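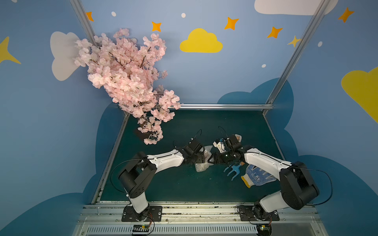

Gamari Two-Arm Teaching Station

If you've ever tried to explain a fiddly job in words and ended up just doing it yourself, you already know why we built the Gamari. Take the hand controls, do the job, and both arms follow along with you.
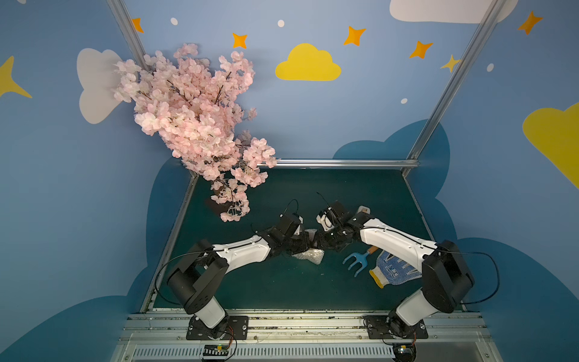

Most people start with 50 short demonstrations of one task, and we'd gently suggest keeping the first ones slow. Ships in 14 days!

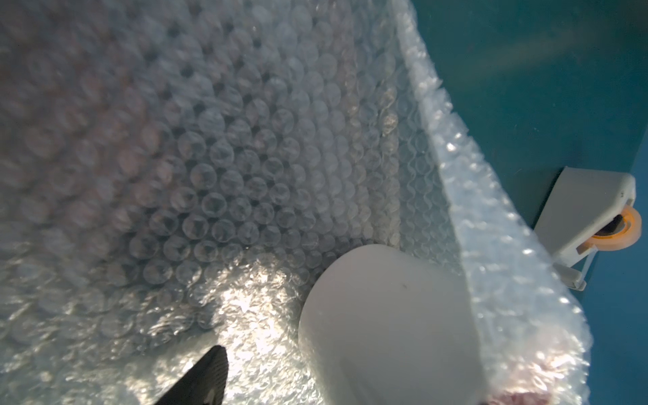 Wrist camera view, with bubble wrap and a gripper finger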